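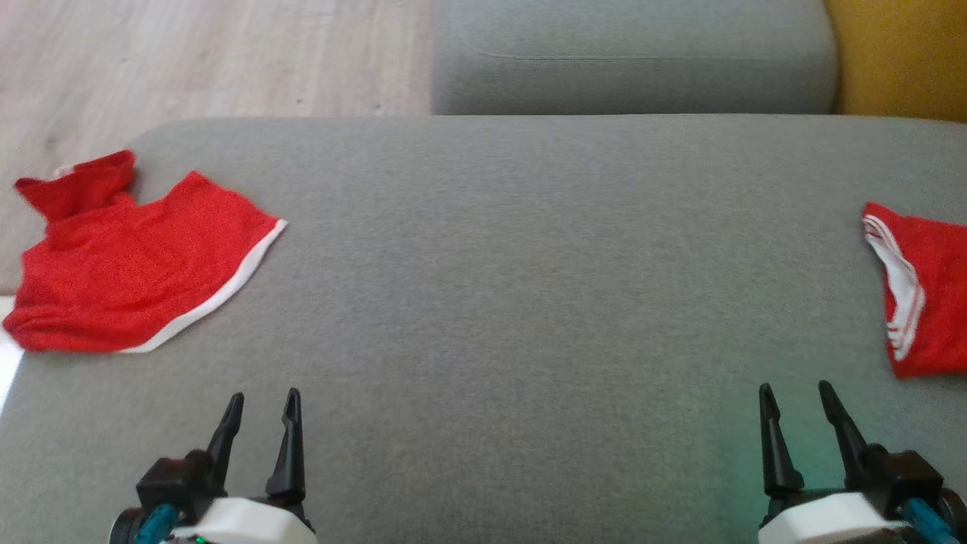

Step 3: Set up the sofa task

By now your two arms should be homed and both grippers should open and close when you squeeze the leaders. If one of them lags, go back to step 2 and check the cables before you do anything else. Our team at Nisholm lost a whole afternoon to a half-seated plug (my fault, I was in a hurry to get to the fun part).

For laundry pickup, put two garments on the seat, one on each side, and leave the middle clear. I like red clothes on our gray cushion – the camera picks them up easily, and so do tired eyes. Thin knits are great practice because they crumple differently every time you drop them. Don't fold them neatly! Toss them and live with what you get.

Start each run with the fingers open and pointing toward the backrest. Then:

Lower one gripper over a raised wrinkle, well away from the edge of the seat.
Close slowly until you've pinched fabric. If the tips press into the cushion, back off a little and try again.
Lift straight up, then bring the garment to the middle.
Do the same with the other arm, and park both before you stop recording.

We do 20 runs per driver and then swap, since everybody gets sloppy after that. Keep the bad ones in a separate folder called Ristić (that's our name for the practice bin, long story). We ended up with 37 good runs for the Korport round in July, and I wish we'd had more with the sleeves tucked under.

Step 4: Check your recordings

Play back the first 5 runs before you record any more. Watch the fingertips the whole way through, and if they drop out of view during the lift, tilt the head camera down a touch and record those runs again.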